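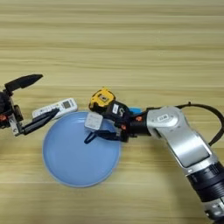
Sulldale Furnished Rentals - Frequently Asked Questions

What time is check-in?
Any time after 3 p.m. If you expect to arrive later than 9 p.m., send us a message by noon so we can set the key box for you. Check-out is 11 a.m.

How much is the deposit?
The deposit is $900 for stays of a month or longer and is returned within 25 days of check-out. Weekend guests pay no deposit.

What comes with the kitchen?
Plates, bowls, glasses, flatware, two saucepans, a frying pan and a kettle. There is no dishwasher in the Melnyk Street units. Dish soap is under the sink. 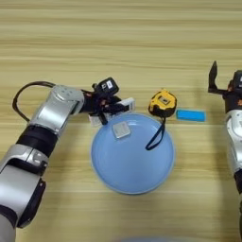

Light blue plate on a wooden tabletop.

Something broke. Do I have to pay for it?
Not for a plate or a glass. Tell us and Olga Baptista will bring a replacement, usually the next morning. Furniture, appliances and window blinds are charged at cost.

The remote doesn't work. What should I do?
Try new batteries first. Spares are in the hall drawer. If that doesn't help, call the office at extension 937.

Can I bring a pet?
One cat or one small dog, with written approval from Marisa Morelli before you book. We do not allow pets in the upstairs units - the stairs are shared with other tenants.

Is there parking?
Each unit has one space behind the building. Street parking is free overnight except from November to March, when the plows need the road clear.

Can I extend my stay?
Often, yes. Ask at least two weeks ahead. October fills up early, and we can't hold a unit without a signed extension form.

How do I get mail?
Use your unit number and P.O. Box 2344, Sulldale. Packages go to the office and can be picked up until 5 p.m.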